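Search this site
Enter keywords
Search

Trying out the Clenia table-wiping kit: project report, second part

When our group was handed the Clenia kit at the start of term I was, I'll admit, expecting something closer to a toy. It comes from a firm called Torkov, who sell it to schools and small cafés as a ready-made set: an arm, a wrist camera with a very wide lens, a clamp for the table edge and a year of the software. Our job, as set by our supervisor Ravindra Jaiswal, was to use it the way a real buyer would and then say whether the Kevumdale learning centre ought to pay for one when the loan runs out in June.

The first part of this report dealt with unpacking and setting up, so I won't go over all that again, except to say that the printed guide is lovely and the clamp is not. The jaws are made for a thin tabletop and ours is a thick one, and we lost most of a morning to packing pieces and borrowed screws before the base would sit still.

Teaching the arm is the part everybody enjoyed. You hold the handle, guide it through a wipe at whatever pace you like, and press the pedal to save what you did. Torkov suggests 200 saved wipes before you ask the software to learn anything. We made 237, partly because we were unsure which of the early ones were any good and partly because people kept coming by and wanting a turn (I had three goes myself and was told off for hurrying). Tesfamariam did the patient work of going back through them all afterwards and throwing out the ones where the cloth had slid out of the grip. He removed 40, and the learning went noticeably better on his shorter list than on the full one.

I should say something about the camera, as it was what we argued over most. The lens takes in an enormous amount, and the makers are proud of this, quite rightly I think, as the arm hardly ever loses sight of the table edge. The price you pay is that the room comes in as well, and so does every shine on the tabletop. Our lights are set into the ceiling, and moving the arm changed where the glare fell. Clenia has a setting called "soft highlights" which helped a little — it also made the picture slower to arrive, and in the end we left it off.

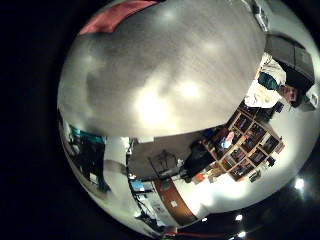 Figure 4. Wrist camera view, with the tabletop, the folded red cloth and the room behind.

Once you have looked at a few of these you do get used to reading them, though I never quite managed it without tipping my head to one side. The viewer has no button for turning the picture upright, and we would put that first on any list of requests to Torkov.

As for the money, the full kit is priced at 1,873 pounds, with the second year of software charged on top. For that you get a patient machine and a very good guide, and a helpline that did answer us, even at eight in the evening. Against it there is the clamp, the glare, and the time you need to set aside for the saved wipes. My own feeling is that Kevumdale should ask for the loan to be extended over the summer and try the arm on the round tables in the canteen before deciding. Tesfamariam would buy it tomorrow, and his reasons are set out in the appendix.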